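3.2 Collection of grasp examples

The examples used in this work were gathered at the Clundton laboratory between December and the closing of the set on 1 April 2024. Each example consists of one attempt to pick up a block from a metal bin, together with the camera view taken before the attempt, the joint positions of the arm during it, and a label stating whether the block was lifted clear of the bin walls. The full set, which we refer to as Grelimari, holds 2000 attempts. It was recorded in 139 sessions, and no session was removed after the labels had been checked.

Blocks were chosen in place of household goods for two reasons. Their shape is simple enough that a failed attempt can usually be traced to the choice of grasp point, and they come to rest against one another and against the walls in ways that make many grasp points unusable. A block lying flat beside a wall leaves room for a finger on one side only. Earlier sets of this kind, including our own Hafstein set, contained few such cases, and systems trained on them tended to reach for the most open block and to stop once none was left.

At the start of a session the operator tipped the blocks into the bin from a tray and did not arrange them by hand. The arm then worked through the bin under the control of the operator, who was free to take the blocks in any order. If a block could not be grasped where it lay, the operator was allowed to push it with the closed fingers before trying again. Pushes were stored as separate entries and are not counted among the attempts.
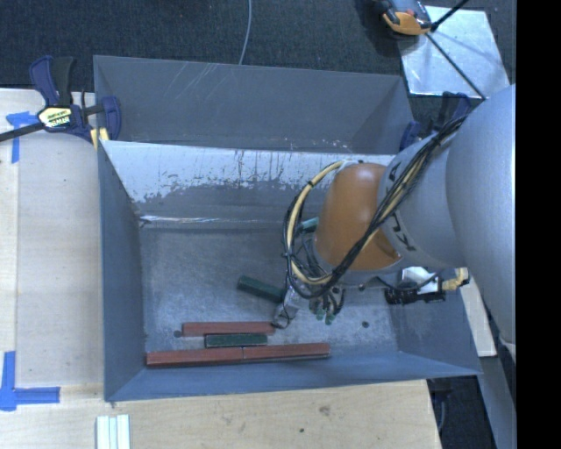
Figure 4. The arm reaching into the divided bin, with red and green blocks on the bin floor.

The bin was clamped in place so that contact between the fingers and the walls would not shift it during a session. Its position was checked before each session against tape marks, and the camera was calibrated again whenever a difference was found. This was needed on 8 occasions. Sessions recorded before and after a new calibration carry different calibration files, and users of the set should take care to load the correct one.

Bare and worn metal proved harder for the depth estimate than painted surfaces. Highlights on the sloping panel were at times read as edges, and the estimated height of the floor varied near the folds. We did not coat or cover the bin, as the intended place of use has bins in similar condition. The raw depth values are supplied without smoothing, and the filter used in our own training runs is supplied separately as part of the Volludent tools.

Labels were assigned by the operator at the end of each attempt and reviewed later by a second person working only from the camera record. Where the two disagreed, the attempt was marked as uncertain and left out of training, although it remains in the set. Most of these cases concerned blocks that were raised at one end and then slipped. The learning system described in Section 4 was trained on about 82 per cent of the sessions, with the remainder held back for testing. The division was made by session and never by single attempt, so that views of the same pile do not appear on both sides.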